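# Sunburst mirrors

I've been buying, mending and (less often than I'd like) selling sunburst mirrors for 15 years, so when Karim Abou Zeid asked me to write the entry for our collectors' pages I said yes before he'd finished the question. A sunburst mirror is a round wall mirror, usually convex but quite often flat, with rays coming out from the frame all the way round. You'll also hear starburst, and in France *miroir soleil*, or *miroir sorcière* when the glass is convex. Dealers use the names any old how. I keep "starburst" for the ones with thin, spiky mid-century rays and "sunburst" for everything else, but please don't take that as law!

## Where they come from

The idea is old. Gilded rays turn up in churches long before anybody hung a looking glass in the middle of them, and the French court was fond of the sun as a badge, so the motif was well known by the time it reached the drawing room. The ones most of us will ever own are twentieth century though, from the 1940s through to the 1970s, when they were made in France, Belgium, Spain and Italy in huge numbers and at every price.

The Spanish and Belgian ones are the bread and butter of the trade. Spanish examples tend to be gilded iron or carved wood, often with leaves between the rays, and Belgian ones are very often resin. I used to be snooty about resin and I've come round to it completely. It takes gilding well, it doesn't get worm, and a good resin frame from the sixties has a crispness to the moulding that tired old wood can lose.

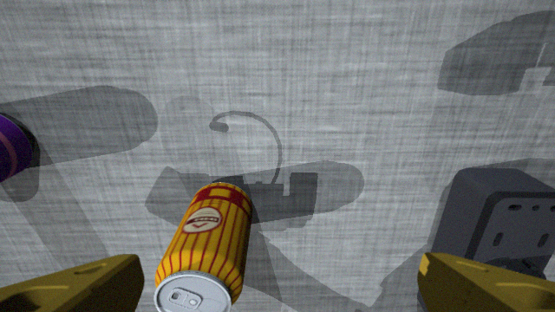 Wood is still what people ask for first, mind you. Carved giltwood has that slightly uneven look, with one ray a touch fatter than its neighbour, and I find it very hard to walk past. Expect some losses at the tips. Rays are long and thin and stick out at exactly the height where people carry ladders, so a mirror with every tip perfect has either led a quiet life or been restored (and restored is fine, as long as the seller says so).

## The glass

Convex glass is the bit that gives everyone the shivers, me included. Old convex plates have a softness to them, and you may see foxing, which is the brown or grey speckling where the silvering has started to go. Some buyers adore it and some want it gone. My own view is that light foxing round the edge should be left well alone. Re-silvering an old convex plate is fiddly, and the result can look oddly bright inside a mellow frame, like new teeth.

To tell whether a plate has been replaced, have a look at the back if the owner will let you. An original backing board has usually darkened evenly, and the pins or tabs will have left marks that match where they sit now. If there are two sets of holes, somebody has been in there. It may only have been a new board, so don't storm off! Ask.

## The makers on my wall

Most sunbursts carry no mark at all, which makes a label exciting out of all proportion. Three I look out for:

- **Burkum.** A small workshop making resin frames with double rows of rays, short over long. The gilding is a reddish gold that shows pink where it has rubbed. Paper label on the backing board, nearly always torn.
- **Turkel.** Metal rays, welded to a hoop, with a flat glass. They're heavier than they look and want a proper fixing. The name is stamped on the hanging plate, very faintly, and I've missed it more than once.
- **Bouzid.** Carved wood, and my favourites. The rays come in groups of five with a gap between, so you can pick one out from across a fairground. The small size is 50 cm from tip to tip and the big one is 90.

You'll also see mirrors sold as Skiden. These are later and lighter, with pressed brass rays, and they were turned out in such quantity that condition matters more than rarity. A dented one isn't worth much. A straight one looks smashing in a hallway.

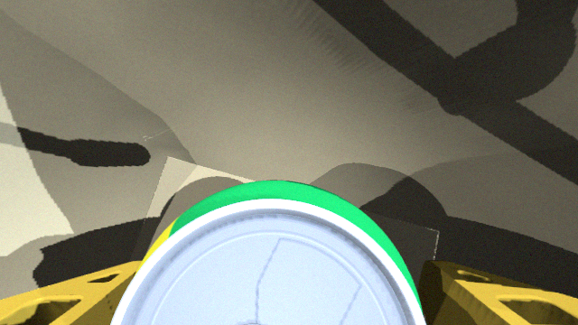

Prices are a nuisance to write about because they move, and because a mirror that sits unsold in one town goes in an afternoon in the next. Size counts for a lot, convex glass adds to the price, and so does gilding that hasn't been painted over. Gold radiator paint is the great enemy. It goes on like custard, it turns brown, and underneath it there may be perfectly nice leaf that you'll only reach with weeks of cotton buds and patience.

## Cleaning and care

Dust the rays with a soft, dry brush, working from the centre outwards. Keep water away from gilded wood altogether, because water gilding lifts at the slightest damp. For the glass, put a little cleaner on the cloth and never spray the mirror itself, or it'll creep down behind the rim and get at the silvering. I do mine twice a year, once in spring and once in December before the family arrives.

Pressed brass is more forgiving. Check first whether it's lacquered, as polish does nothing useful to lacquer except make it patchy. An unlacquered one can be polished, though I've stopped bothering and I rather like them dull.
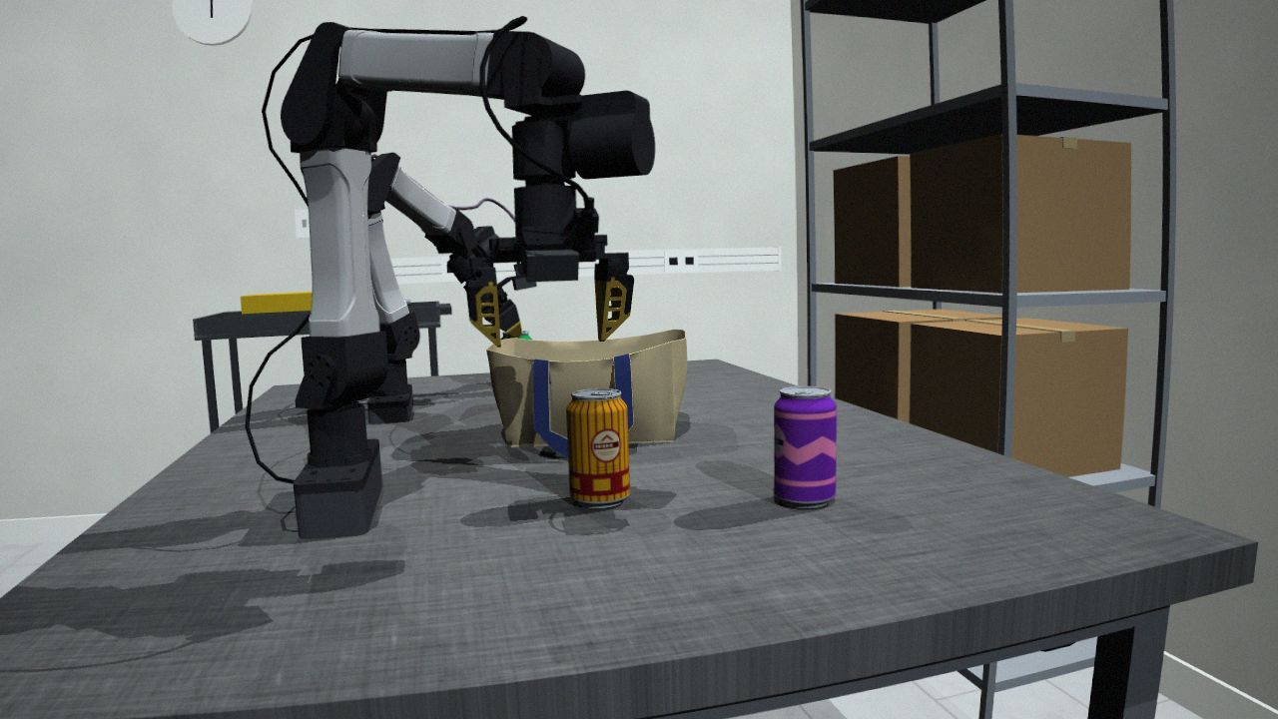 ## Hanging

Look at the fixing on the back before you buy a hook. Plenty of old sunbursts hang from a single loop of wire twisted round two rays, and that's asking for trouble, especially with a Turkel. I put two small plates on the hoop or the backing board and run new picture wire between them. On plasterboard, find the stud.

Height is a matter of taste, but a convex glass shows you the whole room, ceiling and all, so try it in somebody's hands before you drill. Mine went up 10 cm lower than I'd first marked it and I'm much happier with the reflection of the window. If you're grouping several, start with the biggest and let the rays of the smaller ones come close without overlapping; they scratch each other when a door slams.

Corrections to the Burkum notes are very welcome, particularly from anyone who has a whole label.

*Last revised June 2021*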